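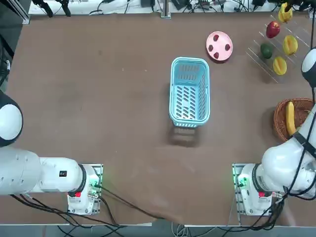
Robots on the packing tables: questions from the staff
Reading time: 3 minutes

In April the first packing tables at Danladi will be changed to robot work. Many of you wrote to us with questions. We collected them on this page and we will add to it when new ones arrive.

Will I lose my job?
No. All 39 people of the packing department stay employed, with the same contract and the same hours. What changes is the daily work of 17 of you, who are now at the sorting tables. Your shift leader will speak with each of these persons separately.

What is the robot going to do?
It takes single pieces of fruit and vegetables and puts them in their place in a basket, on a plate or on a display stand. Everything before this step (washing, cutting, checking for bad spots) remains with people. Also the labels remain with people.

Who decides if a fruit is good enough?
You do. The arms can hold a pepper or an avocado, but we do not let them judge it. If you are not sure about a piece, take it out, the same as today.

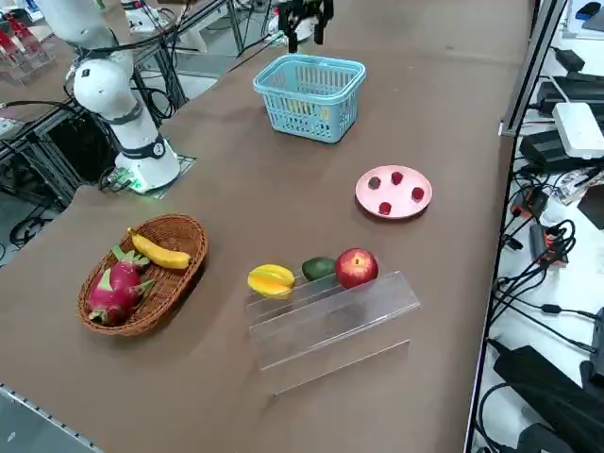
Plurkitside, April

The answers from here on were written after the information meeting in the canteen, where the questions became more practical.

Must I learn programming?
No. You will learn to start and stop the table, to prepare it with fruit, and to call for help when a message comes. The training takes 10 hours, and all of them are paid as normal working time. It is divided over several mornings, so please do not plan to do it in one day.

May I reach onto the table while the arms move?
No, never. Press stop first and wait until both arms stand still. This rule is also for supervisors and for visitors.

What happens when the robot drops something?
Stop the table, pick up the piece and put it in the waste box. You do not need to write a report for one dropped fruit. If it happens again and again in the same shift, please tell maintenance.

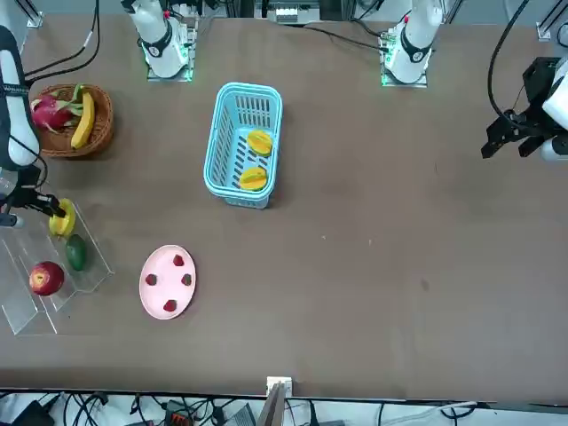
Sorting table with both arms; yellow slices in the blue basket.

Will the speed of the robot be used to measure my speed?
No. We agreed on this in writing with the staff council. The table keeps its own record, and no names are stored in it.

Does the work become more boring?
We cannot promise that it does not. Watching a table is less heavy for the shoulders, but it can be tiring for the head. Therefore you change position every 26 minutes during the first weeks. After this we will ask you if the time is right. 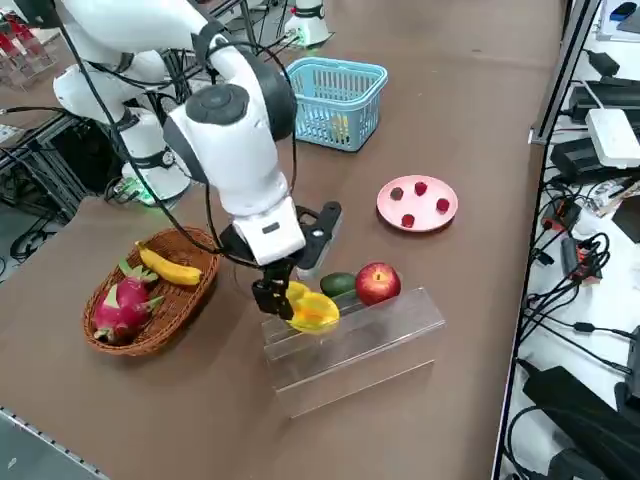

Oksana from the Oltlow site wrote to us that the rotation helped her less than the chair did: she would like a higher one, so she can see the whole table without bending her neck. We have passed this on to purchasing.

Can I go back to manual packing if I do not like it?
Yes. Tell your shift leader before the end of the training period. There will be manual tables in Durkach also after the change.

Where can I ask more?
At the shift office, Monday afternoon, or by the question box next to the time clock.

Related pages
Shift rotation at the sorting tables
Stop button and safe distance: short guide
Training hours and how they are paid
Notes from the canteen meeting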